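Brekby
Home > Bedroom > Bedspreads > Checks

Wuvik Check Bedspread
Item no. 3618
Colour: grey and cream check
Also available in: blue and cream, rust and cream

The Wuvik is a woven check bedspread for everyday use. It goes over a duvet during the day, or over a sheet on its own when the nights are warm. The check is woven in and shows on both sides, slightly paler on the reverse. Edges are hemmed all the way round with a double row of stitching.

We have sold the Wuvik in one form or another for many years. The current version has a wider hem than the old one and mitred corners, which lie flatter at the foot of the bed. If you bought the earlier version and want a second to match, please note that the grey is now a shade darker. The two will look different side by side in the same room.
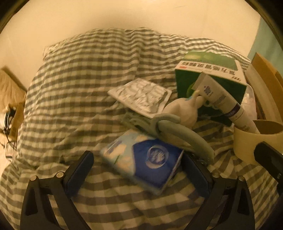
Choosing a size

Measure the bed with the duvet and pillows on it. Start at the floor on one side, go up and over the bed, and come down to where you want the edge to hang on the other side. A thick winter duvet can take up a surprising amount of cloth, and most of the bedspreads that come back to us come back for being too narrow.

If you like to tuck the spread under the pillows and fold it back over them, allow extra length for this as well. Customers with a divan often go up one size so that the drawers are covered. On a bed with a footboard the standard length is usually enough, and the spare cloth can be tucked in behind the board.

Sizes
Single
Small double
Double
King
Super king

The bedspread is sold by itself. Matching pillowcases are listed under the Wuvik name further down the Checks page.

Material and weight

Woven cotton, 308 grams per square metre. That makes it heavier than a sheet and a good deal lighter than a quilted throw. It has no filling and no backing. It stays put on a made bed but can still be folded small enough for an ordinary airing cupboard shelf.

The yarn is dyed before weaving. Small slubs and the odd thicker thread are part of the cloth and are not treated as faults. Holes, broken threads and open seams are faults -- please tell us and we will replace the item.

Washing and care

Wash at 40 degrees with similar colours. Wash it separately the first time, as a little of the darker dye may come out. Do not use bleach or any powder that contains it.

Leave room in the drum. A double fills most household machines by itself, and a king may be better taken to a launderette.

Line dry if possible. Pull the spread square while it is still damp and the checks will dry straight. It may be tumble dried on low, but expect more creases. Iron on the reverse, medium heat, with steam.

Allow for up to 5 per cent shrinkage over the first few washes. Our listed measurements are taken before washing.

Creases

A new spread will have fold lines down the middle and across the width from the packing. These mostly drop out after a week or so on the bed. A quick spray of water and a smoothing over by hand will speed it up. The lines come back if it is stored folded, so for long storage we suggest rolling it round a cardboard tube. 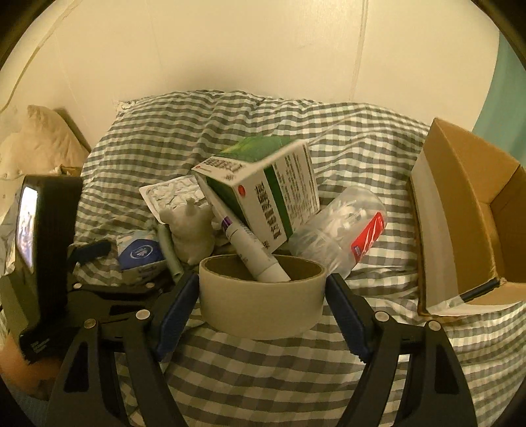
Wear

We test the cloth to 2000 rubs for colour transfer onto white cotton, dry, and do the same again damp. Pale walls and light headboards should not pick up any marks from the spread in normal use. In a very sunny room the darker bands will fade before the cream does. Turn the spread round now and then, head to foot, to keep the fading even.

Pets' claws can pull loops in any woven cloth. Do not cut a pulled loop. Ease it back with a blunt needle from the reverse.

Goes with

Tinska fitted sheet -- plain, in cream or slate
Amin cushion cover -- ribbed, in three greys
Wuvik pillowcase -- same check on a smaller scale

The Amin cover in mid grey is the closest match to the darker band.

Delivery and returns

Single and double sizes are kept in stock and normally leave us within two working days. Super king is woven to order and takes longer; the current wait is shown at checkout.

You may return an unwashed bedspread within 30 days. Please keep the paper band and send it back with the item. We cannot take back a spread that has been washed, trimmed or taken up, unless it is faulty.

Fabric swatches are free, up to three per household. Add them to your basket from the colour menu at the top of this page.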